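Andex tableware: frequently asked questions
Last updated 26/08/2020

What does the Andex range include?
Round plates in a single size, sold singly or in packs through Mesness. Bowls and beakers are listed separately under the Pliva name and are not covered on this page.

Do the plates have a rim?
Yes. The rim is raised and steps down to a flat, shallow well. Thin sauces stay within the well if the plate is carried level. It is not a soup plate and should not be filled to the rim.
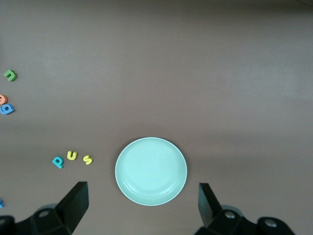

Which colours can I order?
Pale green and light blue are both current. Colours may differ slightly between batches, so order everything you need for one table together. We cannot match a plate to one bought in an earlier year.

How many will fit in a cupboard?
Plates of the same size stack inside one another. Keep stacks below the height of the shelf lip and do not stand heavy pans on top — constant pressure can mark the rim.
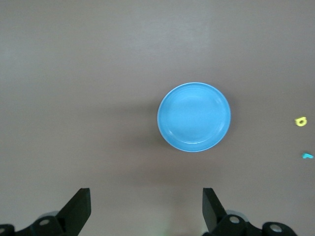
Light blue plate, seen from above.

How should I wash them?
Warm water, ordinary washing-up liquid and a soft cloth. Scouring pads dull the finish. If you use a dishwasher, load the plates in the top rack, facing the spray, with a gap between each.

Can they go in the oven or microwave?
No. Heat the food in another dish and transfer it.

What is the minimum order for cafés and canteens?
Trade orders start at 172 plates. Orders of up to 3,000 are sent from the Cronin warehouse in one delivery; larger quantities are split. Trade cartons hold one colour only.

Can I return an opened pack?
Yes, if every plate is unused and the pack is complete. Returns must reach us within the month — goods bought in March go back by the end of March. Quote the order number on the outside of the parcel.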